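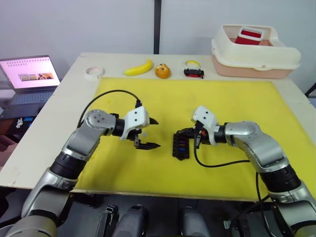 Berisha Building, Workroom Gallery

The workroom is on the second floor of the Berisha building, at the end of the hall past the mail shelves. The whole floor is 3,681 square feet and the workroom takes up the north side of it. The room was repainted and rearranged in October. The gallery goes through it by area, starting with the tables and ending at the loading door. Captions were written at the same time as the pictures were put up, so a few small items may have moved since.

Click any thumbnail for the larger version. Use the arrow keys to go forward and back.

TABLES

Mat table
Large yellow foam mat on a white tabletop. The strip of table beyond the mat stays bare and gets used as a shelf. Rolls of tape, a banana and a toy car are on it.

Mat table, right back corner
White plastic basket with perforated sides and a pink lower part. It is big enough that it only fits in the corner.

Mat table, small parts
Black holder with slots, and blue, orange and purple pieces in the slots. It is easier to pick up off foam than off the bare table.

Cutting table
Brometti table, 30 inches deep, with a steel edge along the front. The edge has a ruler stamped into it, in inches only. The top has been turned over once and the good side is up now.

Cutting table, drawer
Blades on the left, spare handles on the right. Used blades go in the can screwed to the table leg and not back in the drawer.

Long table
Two doors on trestles, joined with a plate underneath. It is slightly higher at the window end. Anything round should be set down with something in front of it.

Long table, underside
The joining plate. The bolts were tightened in October and marked with a paint pen. If the paint line is broken, the bolt has moved and should be tightened again.

Folding table
Kept behind the door. It comes out when a delivery is being sorted and goes back the same day. The latch on one leg sticks and has to be pushed in with a thumb before the leg will fold.

STORAGE

Wall shelves
Gridard shelving, gray, bolted to the studs. The brackets are rated for 100 pounds a shelf and the shelves are loaded well under that. Heavy boxes go on the bottom.

Wall shelves, labels
Labels are on the shelf edge and not on the boxes. When a box is swapped out, the label stays put.

Tape rail
A length of closet rod on two hooks. Packing tape and masking tape hang here when they are not out on a table. Very narrow rolls go in the dish below, where they don't slide off the end.

Bin rack
Mokel bins in the 20-quart size. The lids are stored flat on top of the rack. The older lids are a little smaller than the newer ones and will not snap onto the new bins, though they sit on them well enough to keep the dust out.

Bin rack, bottom row
Foam offcuts. Long strips stand on end in the tall bin and squares lie flat in the wide one. Pieces smaller than a hand are thrown away on Monday when the trash is taken down.

Toy and model drawer
Small cars, blocks, plastic animals, and play food. Loose wheels are in the jar at the back of the drawer.

Paper cabinet
Flat drawers for large sheets. The top drawer is brown kraft, then white, then tracing paper. The bottom drawer jams if it is filled past the lip.

FOAM AND MATS

Mat rack
Mats stored rolled, with the colored side out. Rolled the other way they curl up at the corners when they are opened and need to be weighted for a day.

Foam types
Swatches pinned to a board by the rack. The soft gray is for wrapping. The dense black is for lining boxes. The smooth closed-cell sheet is for tabletops and wipes clean with a damp cloth.

Cleaning a mat
Dish soap and warm water, then a dry towel. Solvent cleaner takes the color off and leaves a tacky patch. There is a sample with a bad patch pinned beside the swatches.

Corner wear
A retired mat, showing where the corners went first. It was trimmed down and now lines the bottom of the tool drawer.

WINDOW SIDE

Window wall
North light, no direct sun. The blinds are left half down in winter to cut the draft. The third window does not open and has a strip of tape on the handle.

Sink
Cold water only. The warm water for cleaning mats comes from the kitchen across the hall. The drain has a mesh basket in it which should be emptied after washing brushes.

Drying line
Cord between two eye bolts, with wooden clips. Used for cloths and aprons. Wet paper goes on the rack by the sink.

Snack shelf
Fruit, crackers, and the coffee tin. The shelf was put up because food was ending up on the work tables, and some of it still does.

DOOR END

Loading door
Opens outward onto the freight landing. The door clears the folding table by a few inches if the table is pushed all the way back.

Cart
Flat cart with a Gridard deck and replacement wheels. The new wheels are quieter but they leave gray marks on the landing. A push broom and some soap take them off.

Box stack
Flattened boxes, sorted by size, smallest at the front. Boxes with torn flaps are kept separately for lining the floor when something is being painted.

Light switches
The left switch is the ceiling lights over the tables and the right one is the shelves. The middle switch is not connected to anything.

Notice board
Sign-out sheet for the cutting table, delivery days, and a floor plan of the room. The plan was drawn before the rearrangement and still shows the paper cabinet by the sink.

Not photographed yet: the closet under the stairs, the upper shelf in the hall, and the second bin rack, which is waiting on brackets from Brometti. These will be added to the end of the gallery in the same order as the plan.

Back to Building Pages | Next gallery: Kitchen and Hall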